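I've been shoveling gravel into sluices for 10 years now, and I still lose more gold than I'd like to admit. Flour gold is the culprit. It's so fine it floats on a skin of water, and if your flow is a hair too strong it just waves goodbye on its way back to the creek.

So when a friend offered me his old Nirkley sluice last summer I said yes before he'd finished the sentence! It's a short aluminum box with a rubber mat instead of riffles, and it folds up small enough to strap on a pack. I hauled it up to Bomley Creek, which is a miserable walk with a bucket in each hand, and set it in the tail of a bend where the bedrock comes up close.
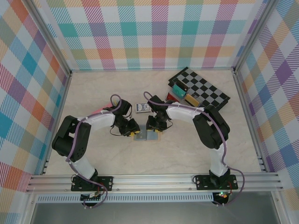
Plaid walls and a marble-look floor, with an aluminum rail along the front.

First day, I ran it too steep. Everything went through, black sand and all. Second day I dropped the back end, let the water slow down until the pebbles were only just rolling off, and fed it one scoop at a time (boring, but there you go). When I cleaned the mat that evening there was a lovely pale smear along the top two inches and almost nothing below it. Happy man.

I also tried the Ccori mat, which has deeper pockets. It holds more in fast water, but it takes forever to rinse, and I had to go over it twice with a squirt bottle.
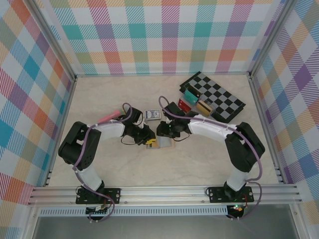
Page last changed: January 9, 2022

Back home I work the concentrates down with a Forkeo wheel in the garage. Classify first, please! I used to skip that and wonder why the wheel kept kicking gold out with the coarse stuff. Now everything goes through a fine screen, gets a drop of dish soap, and runs slow. In December I did the whole season's worth, up to 2,000 scoops of creek if my tally marks are right, and it came to a little vial I keep showing to people who didn't ask.

Next season I want to try the inside bank, above the big split boulder.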